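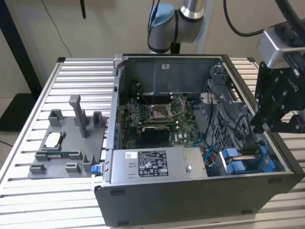

Refurbished desktops: your questions

Can I buy a tower without a processor?
Yes. Jarndale sells some Dell towers as bare units, and you choose the processor yourself. Please ask us for the list of chips that fit before you order.

What should I check first on the board?
Look at the socket with a good light and do not touch it with your fingers. Keep the metal bracket open only as long as you need.

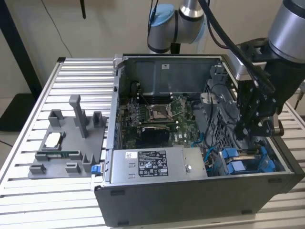

Dell tower on its side, CPU socket empty and bracket raised.

How do the drives come out? 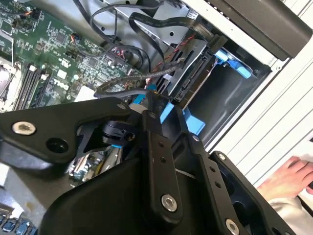 1 min read

Unplug both cables at the drive before you pull anything. Then squeeze the coloured plastic carrier and slide it out slowly. If it feels stuck, look for a cable behind it.

Do you test the power supply?
Each one runs for 5 hours at our Brostholm workshop.

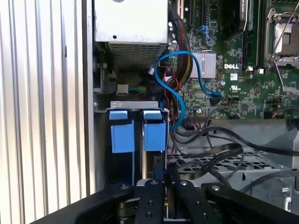
If yours makes a strange noise at home, switch it off at the wall and write to us. Please do not open the metal box of the supply.

Who answers my email?
Lavanya Rodrigues, in most cases before 5 p.m.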